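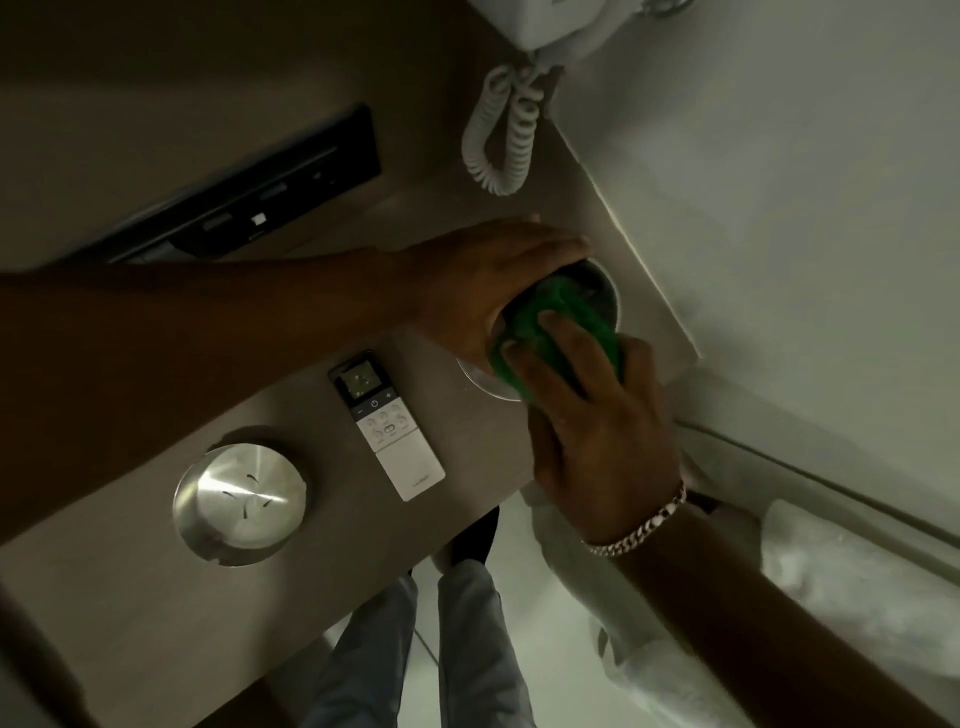

Annick Wong wrote to the study office that every survey she had ever filled in asked who did the dishes in her home, and that none of them asked where, with what, or how many times she was called away before they were done. She added that she would gladly keep a diary for anyone who wanted to know.

Call for Participants: Small Household Tasks Diary Study

The Parnance Institute for Household Studies invites adults living in Prarnosthorpe and the surrounding district to take part in a study of short domestic tasks. The study is concerned with work that takes a few minutes at a time and is seldom recorded: rinsing, wiping, sorting, folding, putting away. It will be carried out by the Institute's Home and Time group, based in the Hornell Building.

Posted 6 June 2018

What the study involves

Each participant will keep a written diary for 8 consecutive days. Entries are made on printed sheets supplied by the Institute and should be completed on the day they describe. An entry gives the task, the room, the starting and finishing time, any interruption, and whether another person was present. Participants are asked to keep to their usual habits during the diary period and not to save up chores or bring them forward.

When the diary has been returned, a member of the group will arrange an interview at the participant's home or, if preferred, in the Tamošiūnaitė Room on the ground floor of the Hornell Building. The interview will go over the diary and will cover how tasks are divided in the household, which ones are left, and how such arrangements came about. Interviews are audio recorded with written consent.

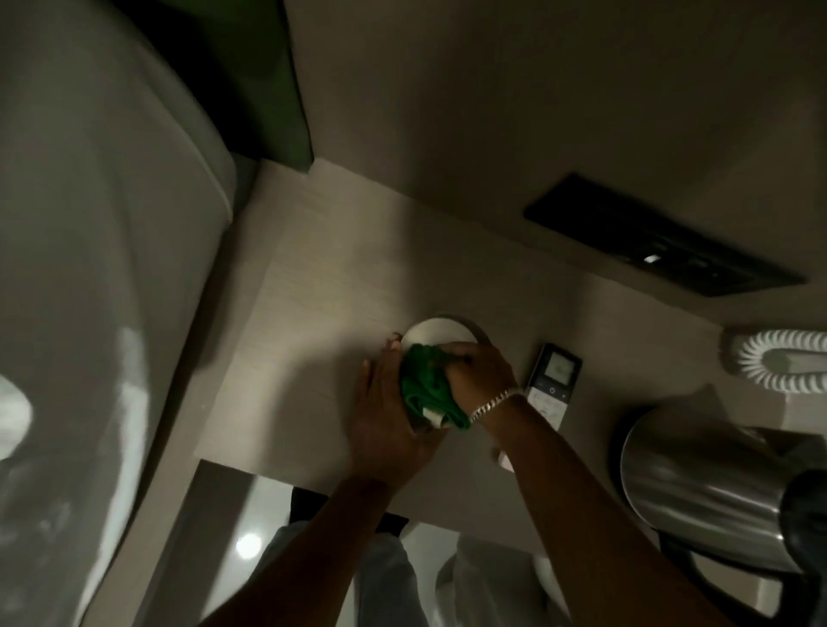
The diary uses task codes, and a short guide to them is sent out with the first sheets. Many queries received during the trial of the diary concerned where one task ends and the next begins. As a rule, a task is one activity carried out on one set of objects in one room, and a change of tool or cloth does not start a new entry. Going over the inside of a small white bowl with a green cloth at the countertop, one hand steadying it from outside, is entered under "dishes, by hand" together with whatever other dishes are dealt with at the same time. Filling a kettle in between is an interruption and goes in the fourth column. Participants who are unsure of a code should describe the task in their own words and leave the code blank.

Who may apply

The group is seeking 76 participants, each from a different household. Applicants must:

be 18 years of age or older
have lived at their present address for at least 6 months
carry out some part of the housework themselves
be able to write diary entries in English or dictate them to a helper

People who live alone, people who share with friends or relatives, and people whose kitchen or washing facilities are shared with other tenants are all encouraged to apply. Persons employed by the Institute, and members of their households, are not eligible.

Payment and expenses

Participants who return a completed diary and attend the interview will receive $76. Travel to the Hornell Building will be repaid on presentation of receipts. A participant may withdraw at any time before the interview without giving a reason – in that case the diary sheets will be returned or destroyed, as the participant wishes.

Confidentiality

Diaries and recordings are stored under a number, and names and addresses are kept separately. No household will be identified in any report. A summary of findings will be mailed to all participants in December.

How to apply

Please write to the Study Office, Parnance Institute for Household Studies, Room 696, Hornell Building, Prarnosthorpe, giving your name, a daytime telephone number and the number of people in your household. Application forms may also be collected from the front desk during opening hours. Applicants will be contacted by telephone whether or not a place is available.

Related notices

Diary Coder, part-time (Home and Time group)
Call for Participants: Laundry in Shared Buildings
Tamošiūnaitė Room: summer opening hours
Report: Who Puts the Groceries Away?

Contact the Study Office | © 2018 Parnance Institute for Household Studies | Back to top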